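# Budgeting for a hand-held gripper station

The steps below cover the purchase of one table-top station for recording demonstrations with a hand-held gripper. They assume that you already have a computer able to store the recordings, and that the arm is bought on a separate order. Prices are in pounds, without VAT.

## 1. Fix the task list first

Write down the objects to be handled before asking for any quote. Finger length, opening width and pad softness all follow from them. For the Prerkero station we settled on kitchen work: bread, a toaster, small baskets and spoons. Heavy pans were left out, and that kept us in the cheaper gripper class.

## 2. Split the gripper into body and wear parts

Quotes often give a single figure for the whole tool. Ask for two. The body (carriages, rail, handle) should last the project. Finger pads and printed markers will not.

- Body, from Leinonen: £444
- Wear parts, first year: £170
- Spare screws and marker sheets: usually included, but check

Order the wear parts with the body. Our second order was sent separately and took 5 weeks. 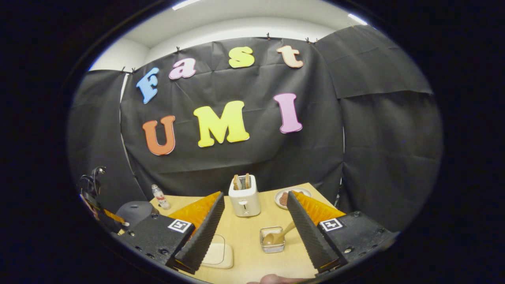
*Gripper over the table, toaster task. Square markers on both carriages.*

## 3. Price the table and surroundings

This line is missing from most first budgets. Allow for:

1. A table with a plain top, large enough to move objects without reaching over the edge.
2. A fabric backdrop with clips. Creases are acceptable for our work. Ask whoever trains the model before paying for a stretched one.
3. Steady overhead lighting. If the room already has it, enter zero and say so.
4. Props. Buy two of anything that breaks or stains.

We set a ceiling of roughly £400 for the lot. Food is a running cost and goes under consumables.

## 4. Check the fit with the arm

If the arm will later carry the same fingers, get the mounting drawing from both suppliers before you sign. Clamano sells an adaptor plate; Citivach expects you to make your own. Include workshop time in the second case. Leave room beside the table for the arm base and its cables.

## 5. Put the order together

Use one sheet with four columns: item, supplier, delivery time, and whether the item stops work if it is late. Sort by the last column. Place the gripper order first, then the adaptor. Table and props can wait until the gripper has a confirmed delivery date.

Review the wear parts line each October and change the pad quantity to match what was used.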